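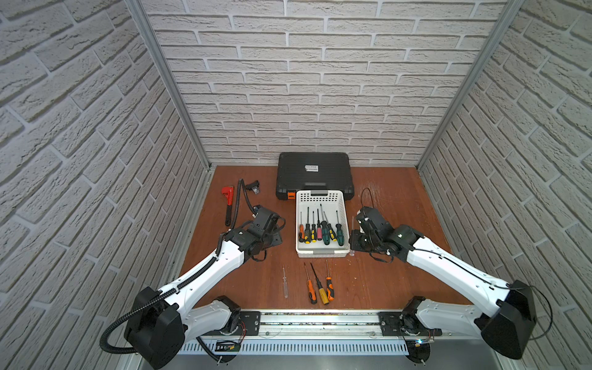 **Informe de seguimiento – Biblioteca de herramientas y taller de reparación del barrio de Luvham**
Para: Fundación Cemer
Fecha: 2026-09-17

Estimado equipo de Cemer:

¡Ya tenemos el préstamo en marcha! Abrimos el mostrador en el antiguo local de la calle Oláh y la respuesta del barrio nos ha pillado casi con el catálogo a medio hacer (lo terminamos de etiquetar por las noches, entre pizza y pizza). Cerramos este periodo con 576 préstamos, muy por encima de lo que pusimos en la solicitud, y con una lista de espera para el taladro percutor que ya nos gustaría poder acortar.

## Préstamos y socios

Lo que más sale es lo más sencillo: destornilladores, llaves, niveles, la escalera plegable. La gente viene a colgar una estantería, se queda charlando y se lleva de paso la lijadora para una silla que tenía arrinconada desde hacía años. El plazo de devolución sigue siendo de una semana, con prórroga por teléfono, y solo nos faltan por recuperar dos piezas, una sierra de calar y un juego de brocas.

La cuota reducida ha funcionado de maravilla. De las altas nuevas, 46 se han acogido a ella, muchas de familias del bloque de viviendas de alquiler que hay detrás del mercado. Queremos mantenerla tal cual el año que viene.

## Tardes de reparación

Las sesiones duran 90 minutos y se nos quedan cortas siempre. Empezamos con lámparas y pequeños electrodomésticos, y poco a poco han ido entrando bicicletas, cremalleras y hasta un acordeón (que sigue con nosotros, paciencia). Bohumila Skála ha preparado un curso de iniciación a la carpintería en cuatro tardes y se llenó en un día – ¡ya estamos pensando en repetirlo!
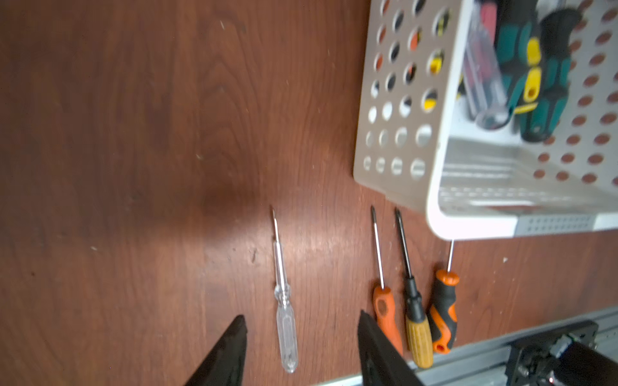 También hemos probado una sesión para adolescentes con el instituto. Vinieron con ganas, desmontaron tostadoras averiadas y tres de ellos se han apuntado para ayudar en el mostrador. Hay que afinar el horario, porque coincide con los entrenamientos.

## Programa de reservas

Pasamos el catálogo a Jutero y, después de unos primeros días bastante torpes, va bien. Las reservas ya se pueden hacer desde casa y los avisos de devolución salen solos. Queda pendiente importar las fichas antiguas y traducir los mensajes automáticos, que ahora mismo mezclan dos idiomas.

## Presupuesto

Hemos gastado el 60 % de la ayuda. El alquiler y el seguro van según lo previsto; en recambios nos hemos pasado un poco, sobre todo en baterías y discos de lija. Proponemos cubrirlo con la partida de difusión, que apenas hemos tocado: el boca a boca nos ha hecho el trabajo. Necesitaríamos su visto bueno por escrito antes de finales de septiembre.

## Lo siguiente

- Comprar un segundo taladro percutor.
- Repetir el curso de carpintería, con un grupo de tarde y otro de mañana.
- Revisar con el ayuntamiento la rampa de entrada, que sigue sin licencia.
- Enviarles las facturas de recambios junto con la hoja de gastos.

Si alguien de la fundación quiere pasarse una tarde de reparación, estaremos encantados. ¡Y que traiga algo roto!

Un saludo muy cordial,
el equipo de coordinación de Luvham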